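4.2 Cambio de la bolsa del cubo Wallari

El cubo Wallari admite bolsas de plástico fino de hasta 100 litros. Antes de empezar, extienda la bolsa nueva sobre una superficie despejada.

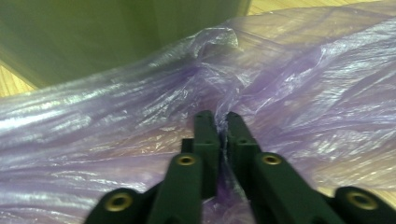

1. Levante la tapa y retire el aro de sujeción tirando de las 2 pestañas laterales.

2. Cierre la bolsa usada con un nudo y sáquela en vertical. Si ofrece resistencia, inclínela un poco para que entre aire por debajo.

3. Busque la boca de la bolsa nueva y separe las dos capas frotándolas entre los dedos. Ábrala con una sacudida.

4. Introduzca la bolsa en el cubo hasta que toque el fondo y doble el borde hacia fuera – 7 cm son suficientes.

5. Coloque el aro y presione hasta oír el clic en ambos lados.

Nota: las arrugas del plástico no afectan al uso. Alise únicamente la parte que queda bajo el aro.

Atención: no llene la bolsa por encima de la marca interior. No deposite ceniza caliente ni vidrio roto sin envolver.

PRECAUCIÓN: riesgo de asfixia. Guarde las bolsas fuera del alcance de los niños.

Para limpiar el aro, consulte el apartado 4.3.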